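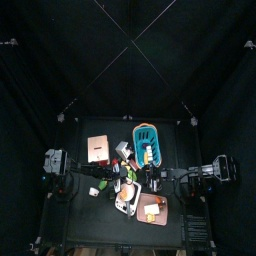
I've been teaching two-armed benches by remote control for a fair while now, and most of what I know came from doing it badly first. So if you've just got your login for the Stisow rig and you're about to record your first tidy-the-table task, read this before you touch anything!

## Before you start

Home both arms, then look at the cables. If a loop is lying where an elbow is going to travel, shift it now. I once dragged a whole table's worth of bits sideways with a cable and had to bin the take (and the next one, as I'd put everything back wrong).

Next, lay out your things. Beginners always set them out like a shop window, evenly spaced and all facing front, and then the robot learns to tidy shop windows. Let them bunch up. Put something on its side, a cup or a small carton, and leave the basket with a few bits in it already. Anything on a tray should sometimes have a handle poking out over the edge, as handles are where people come unstuck.

## Getting the feel of it

1. Set the speed scale to 20 per cent and leave it there for the whole first session.
2. Move one arm at a time. Left arm out to the middle, back again, then the same with the right.
3. Open and close each gripper in mid-air until you know how far your fingers have to squeeze.
4. Pick up something light and dull, like a little block. Put it down. Do that until it bores you.
5. Now bring the second arm in, but only to hover near the basket while the first one works.

Ragnheiður Juhl taught me to breathe out as the gripper closes. It sounds daft but my grasps got a lot steadier, so I pass it on.

## Recording a take

Press the left pedal to start, wait a beat, then go. Keep your path simple: over the thing, straight down, close, straight up, across, down, open. If you fumble a grasp, don't freeze. Back off a little, line up again and carry on. We keep those takes, and the robot needs to see what a second try looks like. If you knock something off the table altogether, though, stop and mark the take as bad.

For baskets with a proper rim, lift higher than you think you need to. The view you get on the screen flattens the height and I still clip rims when I'm tired.

When both grippers have to be in the middle together, decide which one has right of way. I let the left go first, always. Otakar Beneš does it the other way round, and his takes are fine too, but please don't swap halfway through a batch.

## How many?

For one layout family we ask for 400 takes, shuffling the objects between each. My best day was 84 and my wrists complained all evening, so don't treat that as a target. Save after every batch. The Nosach recorder starts dropping joint readings once the log goes past 3000 lines, and it won't warn you, it just leaves gaps.

When you finish, park both arms before you switch off the pedals. Then write the layout name on the sheet by the door.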